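Print this page | E-mail this page

Selling a House With Land: What Buyers Ask and What Sellers Forget
Speaker notes, Ferdinand Kälin
Last updated: Dec 29, 2024

Opening (keep it short, people still come in with coffee)

Good morning. Thank you to Serena Zanetti for the invitation and for correcting my slides. I have worked with rural property for 16 years, first in the office of Brunner and later on my own. English is my third language, so if a word is wrong, please ask me and I will try another one.

My subject today is the small property: a house, maybe a barn, and between 5 and 20 acres. Large farms are sold by other people in other ways. The small ones come to agents like us, and we often treat them as a normal house with a big garden. I made this mistake myself for several years.

Slide 2. The Alov house

I start with a sale that went badly. The owners of a house near Alov had a good kitchen, a new roof and 16 acres going down to a creek. We listed it in June, when the grass is high and everything looks green. In the first weeks we had many visits. Then two buyers made an offer, and both offers fell apart before closing.

The first buyer wanted to know who owned the lane. I said the sellers owned it, as the sellers had told me. In the deed the lane belonged to the neighbor, and the house had only a right to pass over it. This right was written for "farm use." The bank of the buyer did not like these two words.

The second buyer asked about the well. There was a well, and there was water in it, but we had no paper for it. No depth, no test, no name of the driller. She waited for three weeks and then bought another place.

(Pause here. Ask who has had a sale stopped by a lane or a well. Usually many hands.)

Slide 3. The folder before the sign

After Alov I changed my order of work. Now I put no sign in the ground before the folder is complete. In the folder I want the deed, the survey if there is one, the papers for the well and the septic tank, and every written agreement with a neighbor. If hay is cut by someone else, I want to know who cuts it and what he pays. Very often the answer is "he gives us a few bales," and this is also an agreement. It must be told to the buyer.

Sellers find this slow. I tell them that it will be asked anyway, and that it is better to look for a paper in the quiet weeks than with a buyer on the telephone.

An old survey is still useful. Bring it with you and walk the line with the owner. Look for the pins. When a fence does not follow the line, write it down and say it in the listing. I have never lost a buyer with a fence that I mentioned first. I did lose one with a fence he found himself.

Slide 4. Who comes to look

On the slide you see a table with four kinds of buyer. Do not read it aloud, only explain.

There is the family from town, who wants space for the children and maybe two goats. They look at the house for most of the visit and at the land from the window. There is the neighbor, who wants the land and does not need the house. There is the horse owner, who goes first to the barn and the fences. And there is the person who works from home and whose first question is the internet speed.

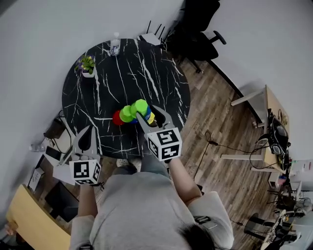
At the round table, with a stacking toy among the colorful things.

With the family I plan the visit in a different way than before. We begin outside. If we begin in the house, it takes one hour, everybody is tired, and the land gets five minutes. Then they go home and cannot say what they have seen. I send them a simple map the evening before and I ask them to bring boots.

With the neighbor you must be careful. He knows the property better than you, and he also knows why the last owner had a problem with the lower field. Listen to him. His price is often low at the beginning, but he closes fast and he does not ask for a survey of a line he has walked all his life.

Slide 5. The price

This part brings the most questions, so leave time.

You cannot take the price of a house in the village and add the price per acre of the large farm next door. The first acres around a house are worth more than the last ones. A steep acre behind the creek adds some privacy, but a buyer does not pay for it like for flat ground beside the barn.

In Nikley I valued a property with around 20 acres, and the owner had two older valuations in a drawer. They were very far from each other. One had counted all the land as pasture and the other as building lots, and neither person had called the county about the zoning. I called. Only one more lot was possible, and only on the road side. With this information the discussion on the price became much easier – also between the owner and his brother.

If you split the land, ask about the access and the septic rules first. Please do not write "can be divided" in a listing unless you have an answer in writing.

Slide 6. Words in the listing

Short examples from Zustia, all from my own old listings, so I can be hard with them.

"Lots of timber." Is it standing timber with a value, or is it just trees? Ask a forester.
"Year-round creek." I had seen it in two months of the year.
"Barn in good condition." I had looked at it from the front.

Write what you have checked, and write who told you the rest. "According to the owner" is an honest sentence, and buyers accept it.

Questions

If no one asks about mineral rights, bring it up myself. Also remind them that the sample folder list is on the table beside the door, on two sheets. Serena has more copies.

Contact | Copyright Ferdinand Kälin | Back to top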